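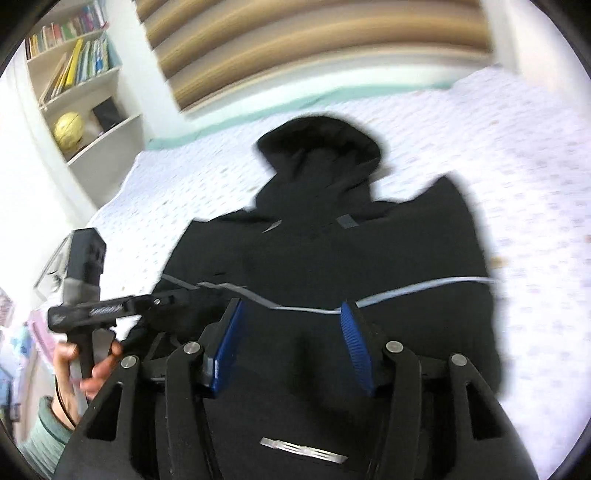
Posting the grip pad comparison in pieces, as the full write-up is still with Yuxi Ren for checking. Two pad sets, one parallel linkage hand tool, wide-angle camera, cloth tasks only.

Pad A is the Senix smooth silicone, 5 mm thick. Pad B is the Trastton ribbed one, softer, same footprint. Both bolt to the stock fingertip holder with no shimming.

Tasks were fold, flatten, hang, and turn a sleeve right side out. Two hand-held grippers per operator, one per hand. 100 trials per pad per task.

Fold results first. Smooth pads dropped the cloth in 14 trials, ribbed pads in 6. Most of the smooth drops came at the second fold, when the tool is holding two layers and the inner one slides.

Flatten showed no difference worth reporting. You are mostly pushing, and the pad face hardly touches.

Sleeve turning is where I expected ribs to win and they did not. The ribs catch on lining fabric and drag it out with the cuff. Ladan Fallahi saw the same on her bench in Tranusthorpe with a different linkage, so I don't think it is our geometry.

Pad wear: the ribbed set had visible rounding on the leading edge after 400 closures on denim. Grip on cotton was unchanged at that point. I have not run it to failure.

Camera notes. The fisheye is worth the distortion for this work. With the narrow lens the second gripper left the view in most two-handed trials, and tracking it from one side only was poor.

Black garments are still the worst case. There is very little surface texture for the tracker to hold on to, and auto exposure brightens the cloth at the expense of whatever light bedding it is lying on. I locked exposure at the sheet and accepted a dark garment. Pose dropouts went down by half.

Zippers and trim help more than I would have guessed. Any bright edge on a dark jacket gives the tracker something to follow. Plain black hoodies with no zipper were the hardest item in the set.

Trigger force: the Wieser spring is too stiff for long sessions. Both operators asked for the lighter one by the second day. Closing speed with the light spring was slightly higher, and release was slower – noticeable on hang, nowhere else.

Total usable clips after cleanup: 2,274. Rejected clips were nearly all lost tracking, with a handful of late starts.

Current setup is ribbed pads, light spring, wide lens, fixed exposure. I'll swap back to smooth for lined sleeves until I find a pad with shallower ribs.

If anyone has run a rib depth under 0.5 mm on nylon lining, please send numbers.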